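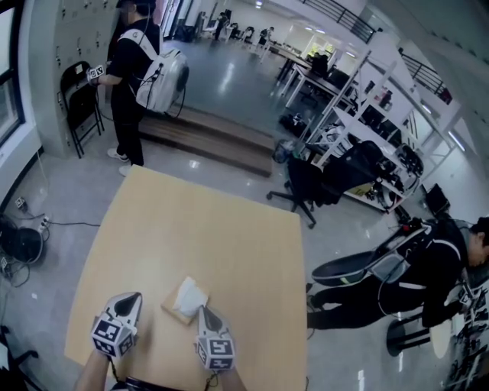

Household Chores Study: progress report to the Virkmont fund, May

Recording of table tasks continued this period. We now hold 3239 usable demonstrations, of which 324 are of picking up and putting down paper tissues and napkins. The rest cover lockers, chairs, cups and cutlery.

The policy trained on them clears a cup or a plate without help on most attempts. Tissues remain poor. The arm often closes on nothing, or lifts the tray along with the tissue. Of the 11 chores in the proposal, 2 meet the agreed standard: wiping a table and stacking plates. Folding is well behind and we do not expect it to pass this year.

Our answer to the question in the proposal is still no. A machine can do parts of a tidy-up, slowly, with a person close by.

Spending is within budget. Next period we will repeat the tissue trials at Golano with softer fingertips and drop the cutlery drawer until the plates are finished.

Recent reports
Anum shelf-filling trial: second report
Ziółkowski laundry study: interim findings
Golano site: set-up notes

Comments
Is the standard for wiping published anywhere?
Slow is fine by me if it does the plates.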